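Home Notebook Tropes index Worlds Contact

Draught animals, working notes - May

Continuing from the last entry. The goal is still to settle the haulage rules for the Clunska setting before the next story outline goes out. Comments in the margin are welcome, but please initial them.

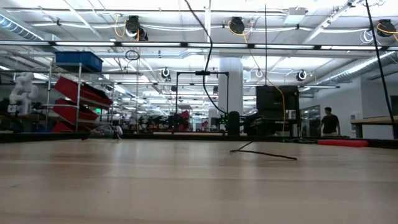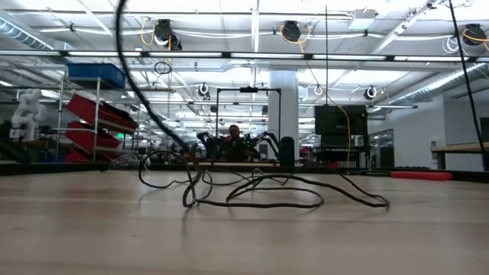
Przemysław Zawadzka

Started at 9:30 with the river chapter. The draft has a salt wagon pulled by two giant herons from Pustcombe to the Brunano ferry. I like the herons and want to keep them, but the chapter treats them like horses with beaks. They stand in harness, they trot, they get unhitched at night and fed from a bag. If the animal does nothing a horse wouldn't do, the reader will wonder why it is there.

Went back through my list of fantasy vehicles and sorted it by what the animal changes in the story. Most entries fall into one of these:

- the animal goes where a horse can't (water, air, snow, up a wall)
- the animal shows the owner's rank or wealth
- the animal is a danger to the driver
- the animal can talk, and has opinions about the job
- decoration only

The last group is the biggest. That is fine for a background crowd. It is weak for a vehicle the main characters sit in for four chapters.

For the herons I tried the first heading. They wade, so the wagon becomes a flat barge with runners, and the road is the shallow edge of the river. This fixes the odd route on the map, which swings west for no reason I ever wrote down. It also means the salt has to be packed in sealed jars. Changed "sacks" to "jars" in chapters 3 and 5. Chapter 6 still says sacks, need to check if that is a different load.

Weights. The barge with jars comes to 3000 pounds in the current draft. Two birds won't pull that upstream even under generous rules. Cut the load to 900 and made it a team of 8. The number of birds then has to be fixed in the market scene, where a buyer offers for "the pair." I left the line and marked it. He could be offering for the lead pair only, and that gives the driver a better reason to refuse.

Harness. A horse collar sits on the shoulders. A wading bird has nothing there to push with, and anything around the neck would choke it. Drew three versions:

1. Breast strap with a line back under the wings. Looks right, but the wings can't open.
2. Hip belt with the line running between the legs. Ugly, probably works.
3. Long pole across the whole team, each bird tied on at the chest. Good for a picture, bad for turning.

Going with 2. The driver can complain about it.

After lunch, the old Bednarek material. This is the northern city where the nobles ride in sleds drawn by moths. Somebody asked in the margin what the moths are fed and where they go in daytime. No answer in the text. I propose that the sleds only go out after dark and that the whole upper town keeps night hours because of it. Shops open at dusk, court sits at midnight. The trope then does some work for the setting. The moths also fly at lamps, so street lighting would be banned on sled routes. I haven't decided who carries the blame when one gets into a house.

Checked the wording of the oath on page 838 of the combined draft, where the sled drivers swear by "hoof and rein." There are no hooves in Bednarek. Changed to "wing and rein." It appears again in the song, where the rhyme depends on "hoof," so the song needs a new second verse.

Open points:

- Do the herons have names? The driver should use at least the leader's name.
- Horses exist in Clunska, according to the tavern scene. If so, what do they cost next to a heron?
- Goat carts in the children's race. Keep them plain. Some ordinary animals help the strange ones stand out.
- Chapter 6, sacks or jars.

Stopped at 4:40. Next session: the ferry, and whether a team of eight birds fits on it.

Last updated: May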